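Newsletter signup form dropping confirmations after template change

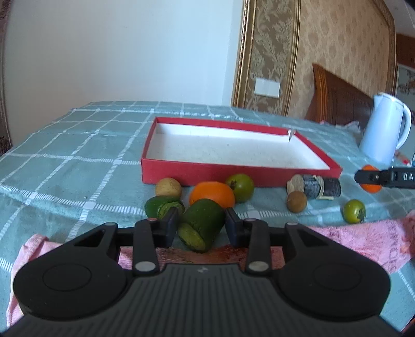

yrengifo
Posted Wednesday, March 28, 2018

The client is a local news and events site with a daily newsletter. We moved them in February from a hand-edited page to a theme called Trikeo, with Orar handling the mailing list. Signups come in through a form in the footer and a second one in the article sidebar. Both post to the same list. Double opt-in is on.

Problem: addresses entered in the sidebar form show up in Orar as "pending" and stay there. Footer signups confirm normally. I tested both with the same browser and a clean address each time. Server log shows a 200 on both posts. The only difference I can find in the markup is the order of the hidden fields.

Any ideas before I open a ticket?

Yesenia Rengifo
Wirnden Web

dkolb77
Are both forms sending the list ID and the form ID? Orar keys the confirmation email to the form ID. If that field is blank it accepts the post, stores the address and sends nothing.

yrengifo
List ID yes, both. Form ID is present in the footer. In the sidebar the field is there but the value is empty in the rendered page. It has a value in the theme settings.

dkolb77
Then that's your fault right there. Trikeo caches widgets separately from the page. Purge the widget cache and reload.

marginnote
Purging will fix it until the next time someone saves the sidebar. Trikeo strips hidden inputs with numeric values when the editor role saves a widget. Admin role doesn't trigger it. Who is editing the sidebar on this site?

yrengifo
Two people at the client, both editors. They change the event listings in there every morning.

marginnote
That would do it. Take the form out of the sidebar widget and call it from the template file.

dkolb77
I don't agree with moving it to the template. Then the client can't change the heading text without calling her. Give the editors the unfiltered HTML permission and leave the form where it is.

marginnote
Unfiltered HTML for two people who paste event blurbs out of email all day. No thanks. I have cleaned up after that setup. The heading can be a theme option. It takes a few lines.

dkolb77
It's a newsroom. They paste into articles too. If you don't trust them with markup you have a training problem.

marginnote
Articles go through the filter. That's what the filter is for.

p_hollis
Third option: use the Dissanayake plugin. It registers the form as a shortcode, so the widget only holds a short text string and the filter leaves it alone. Editors can drag it anywhere. The form ID lives in the plugin settings.

One caution. Version 2 loads its own stylesheet on every page and overrides Trikeo's button colors. Turn that off under Display.

yrengifo
Purged the cache first to check. Form ID was still empty, so it isn't the cache. Opened the widget as admin, put the value back, saved, and the test address confirmed. Logged in as an editor, saved without changing anything, and the value was gone again. So marginnote has the cause.

Went with the shortcode. Saved as editor several times and the ID holds. Stylesheet is off.

Remaining question is the 96 addresses sitting in pending. Can I resend confirmations in bulk?

dkolb77
Export them, delete them from the list, and import with "send confirmation" checked. Don't import as confirmed.

marginnote
Agree with that one. Check the age of the oldest entries first. Orar drops pending records after a set period and you may already be missing some.

yrengifo
Oldest is seven days, so the purge period is probably seven. Exporting now.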